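11월, 오전 작업 끝나고 적음

Ivness 작업장 노트. 접기 공정 자동화 관련, 지난번에 이어서.

Karach 접기 셀은 아직 오후에만 돌린다. 오전에는 사람이 손 그리퍼로 옷을 다루는 동작을 기록하고, 오후에는 그 기록으로 맞춰 놓은 셀이 티셔츠와 수건류를 접는다. 바지와 단추 달린 옷은 여전히 전부 손으로 접는다. Clositz 쪽에서는 겨울 물량이 들어오기 전에 짧은 바지까지 셀로 넘기고 싶어 한다. 내 의견은 아직 이르다는 쪽이고, 이유는 아래에 적는다.

지난 기록 묶음을 정리했다. 전체 1207건, 검수에서 통과한 것이 1026건. 떨어진 것들은 대부분 시작 부분이 문제였다. 옷을 놓은 다음 한 박자 쉬고 시작해야 하는데, 손에 익은 사람일수록 그 한 박자를 건너뛴다. 접기를 오래 한 사람의 탈락률이 신입보다 높게 나온 것도 그 때문으로 본다. 현장에서 이 숫자를 개인별로 붙여 놓자는 얘기가 있었는데 나는 반대했다. 빨리 접는 것이 여태 이 사람들이 돈을 받아 온 기준이다. 어느 날부터 그게 감점 사유가 되면 누가 좋아하겠나. 개인별 표는 만들지 않기로 했고, 탈락 유형별 표만 남긴다.

오전에는 회색 옷의 단추 쪽을 집는 동작을 주로 했다. 패드를 천에 대는 각도가 조금만 서도 천이 밀려난다. 얇은 티셔츠에서는 없던 문제다.

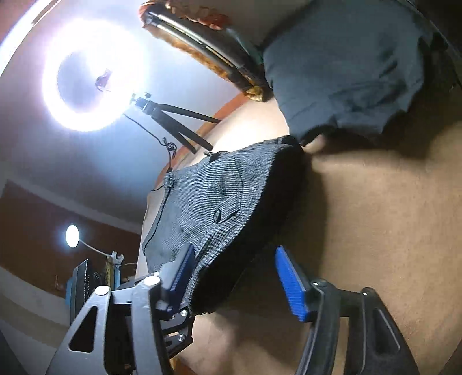 사진: Efe Akande / Clositz Ivness 작업장 노트

단추 근처를 집을 때의 요령을 적어 둔다. 단추를 직접 물지 말고 옆의 천을 먼저 집는다. 단추가 패드 사이에 끼면 손에서는 잡혔다는 느낌이 오는데 들어 올리면 돌아가면서 빠진다. Efe는 처음부터 이렇게 했다고 한다. 물어보니 손으로 접을 때도 단추를 잡지 않는다고. 실이 늘어나서 나중에 수선대로 돌아온다는 것이다. 우리 작업 지침서에는 이 얘기가 한 줄도 없었다. 다음 판에 넣을 것.

이런 식으로 나오는 지식이 많다. 접기대에서 오래 일한 사람들이 당연하게 하는 것들인데, 기계에 가르치려고 하니까 그제야 말로 나온다. 이걸 누구의 일로 칠 것인지가 아직 정해지지 않았다. 지금 급여표에는 접기 수량과 근무 시간만 있고, 요령을 설명하거나 기록을 다시 보면서 고치는 시간은 칸이 없다. 당분간 시간급으로 처리하기로 했지만 수량 수당이 빠지기 때문에 손 빠른 사람은 오전 작업에 들어오면 손해를 본다. Efe가 이걸 계산해서 가져왔고 계산은 맞다. 관리 쪽에 그대로 올렸다. 답은 아직 없다.

오전 작업 순서도 바꿨다. 전에는 한 사람이 오전 내내 기록을 했는데 엄지 뿌리 쪽이 뻐근하다는 말이 여러 번 나왔다. 그리퍼 무게보다는 쥐고 있는 자세가 문제인 것 같다. 이제 2인이 교대하고, 교대 사이에 10분을 쉰다. 쉬는 시간은 기록 시간에 포함한다. 처음에는 교대할 때마다 자세가 달라져서 기록이 들쭉날쭉했는데, 손목 높이를 먼저 맞추고 시작하니 나아졌다. 손 접기 때는 어깨가 아프다는 사람이 많았고 이제는 손이다. 아픈 데가 옮겨 간 셈이라, 자동화하면 몸이 편해진다고 설명회에서 말한 것은 고쳐서 다시 말해야 한다.
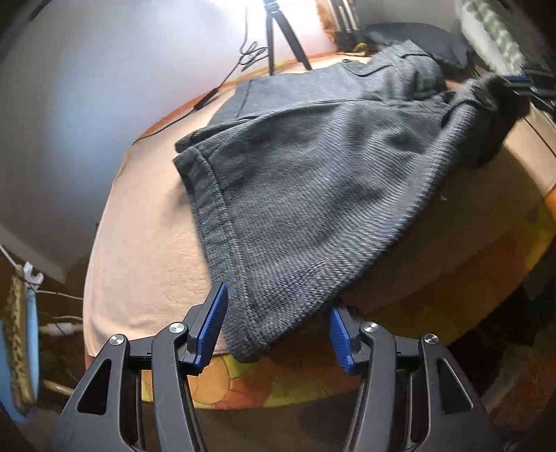 밑단 맞추기는 셀이 제일 자주 멈추는 단계다. Fashola 화면에는 '가장자리 불확실'이라고만 뜨고, 그러면 담당자가 가서 천을 펴 주고 재개를 누른다. 니트나 결이 굵은 천에서 특히 잦다. 사람은 이럴 때 힘을 주기 전에 일단 대 본다. 사진에서도 두 손가락은 아직 벌어져 있고 오른쪽 패드 끝만 밑단 아래 가장자리에 닿아 있다. 가장자리가 어디인지 닿는 것으로 확인하고 그다음에 무는 식이다. 셀은 지금 이 단계를 건너뛰고 바로 물러 들어간다. 기록에는 대 보는 동작이 다 들어 있는데, 전처리하면서 움직임이 적은 구간을 잘라 낸 것이 원인일 수 있다. 잘라 낸 구간을 살려서 다시 돌려 볼 것. 이건 내가 맡는다.

재개 버튼 얘기를 마저 적는다. 오후에 셀 옆에 서는 자리를 현장에서는 '지킴이'라고 부르기 시작했다. 정식 이름은 없다. 하는 일은 멈추면 가서 펴 주고, 다시 누르고, 다 접힌 것을 상자에 넣는 것이다. 이 자리에 서 본 사람들 말이 비슷하다. 몸은 덜 힘든데 시간이 안 간다고 한다. 접기대에서는 자기 속도로 일하고 옆 사람과 얘기도 하는데, 셀 옆에서는 언제 멈출지 몰라서 계속 보고 있어야 한다. 멈추는 간격이 일정하면 차라리 낫겠다는 말도 있었다. 나도 서 봤는데 맞는 말이었다. 다른 일을 시작하면 꼭 그때 멈춘다.

그래서 배치를 조금 바꾸려고 한다. 셀 옆에 수선대를 하나 붙여서 지킴이가 작은 손질을 같이 하도록. 실밥 정리나 얼룩 확인처럼 중간에 놓아도 되는 일로만. 단추 달기는 안 된다. 바늘을 든 채로 일어나게 된다. 멈춤 알림은 소리 대신 불빛으로 바꿔 달라는 요청이 있어서 둘 다 켜 두고 소리만 낮췄다. 불빛은 수선대에서 잘 안 보인다는 지적이 벌써 나왔다. 위치를 다시 잡아야 한다.

Fashola 로그에 누가 재개를 눌렀는지 남는 것도 문제가 됐다. 우리는 고장을 추적하려고 넣은 항목인데, 현장에서는 누가 느린지 보려는 것으로 읽었다. 그렇게 읽을 만하다. 이름 대신 자리 번호만 남기게 설정을 바꿨고, 바꾼 화면을 휴게실에서 같이 열어 보았다. 예전 로그에 있던 이름은 아직 그대로라 지워 달라고 요청해 둔 상태다.

바지 쪽으로 넘어가서. 짧은 바지는 허리와 밑단을 동시에 잡아야 모양이 잡힌다. 한 손으로는 반대쪽이 끌려온다. 양손 기록은 한 손 기록보다 시간이 훨씬 더 들고, 두 손의 시작을 맞추는 것부터가 일이다. 한쪽이 천을 당기는 동안 다른 쪽은 기다려야 하는데, 이 기다림을 얼마나 둘지 사람마다 다르다.

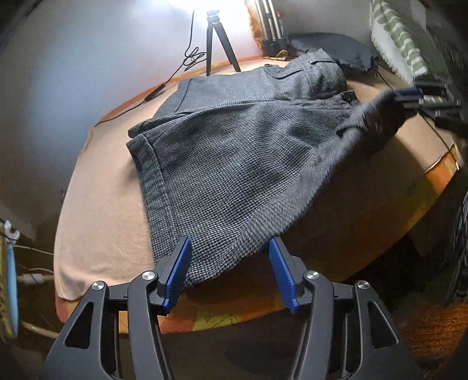
Efe는 허리 쪽을 먼저 잡고 거의 움직이지 않은 채로 밑단을 따라간다. 나는 반대로 밑단부터 잡는 버릇이 있어서, 내 기록을 나중에 보면 허리가 늘 비뚤어져 있다. 둘을 섞어서 학습시키면 중간쯤의 이상한 동작이 나올 것이 뻔하므로 당분간 바지는 허리 먼저로 통일한다. 내 바지 기록은 빼도 된다. 파일명에 표시해 두었음.

통일한다고 하니 반발이 조금 있었다. 밑단 먼저 하는 사람이 나 말고도 있고, 그 사람들 손 접기 결과는 멀쩡하다. 손 접기는 각자 하던 대로 하고 기록할 때만 허리 먼저로 한다고 다시 설명했다. 결과물 검수 기준도 손 접기와 셀 접기를 같은 것으로 둔다. 한동안 셀에서 나온 것은 모서리가 조금 어긋나도 통과시켜 줬는데, 그러면 손으로 접는 사람만 까다로운 기준을 지키게 된다. 이 얘기는 포장 쪽에서 먼저 나왔고 듣고 보니 맞아서 바로 고쳤다. 고치고 나서 셀의 반려가 늘었다. 원래 그만큼이었다는 뜻이다.

짧은 바지를 겨울 전에 넘기는 것에 대해서는, 지금 기준으로는 안 된다고 적어 올린다. 양손 기록이 모자라고, 단추와 주머니 덮개가 있는 옷에서 천이 뭉치는 문제가 남아 있고, 무엇보다 지킴이 자리의 급여가 정해지지 않았다. 마지막 것은 기술 문제가 아니라고 뺄 수도 있겠지만, 물량을 넘기면 그 자리가 하나 더 생긴다. 누가 어떤 조건으로 설지 모르는 채로 자리부터 만들 수는 없다. 접기대 인원을 줄일 거냐는 질문도 매번 나온다. 들은 바로는 겨울 물량 동안은 그대로 간다. 그 뒤는 나도 모르고, 모른다고 대답하고 있다.

손 그리퍼 쪽 메모. 패드 표면에 보풀이 끼면 미끄러진다. 교대할 때마다 마른 천으로 한 번 닦기. 물티슈는 쓰지 말 것, 닦고 나서 바로 집으면 천에 자국이 남는다. 연결부 나사는 주초에 조여 보고, 헐거우면 기록 시작 전에 말해 주기 바람. 중간에 조이면 앞뒤 기록의 벌어짐 값이 달라져서 맞추기가 번거롭다.

할 일

잘라 낸 저속 구간 살려서 밑단 단계 다시 학습 (나)
단추 옆 천 먼저 집기, 지침서에 추가 (Efe 초안, 내가 정리)
멈춤 불빛 위치 수선대 쪽으로 옮기기
오전 기록 시간 수당 건, 관리 쪽에 다시 문의
이전 로그 이름 삭제됐는지 확인
양손 기록은 허리 먼저로만, 옷 놓고 한 박자 쉬고 시작

Efe가 읽고 덧붙인 것: 한 박자라고만 쓰면 사람마다 다르니 숨 한 번 내쉬는 길이로 하자고 함. 내일부터 그렇게 해 본다. 그리고 오후에 셀을 세울 때는 옷이 물려 있는지부터 보고 세워 달라고. 물린 채로 세우면 빼는 사람이 천을 당기게 되고, 그러다 밑단 실이 나간 옷이 수선대에 와 있다.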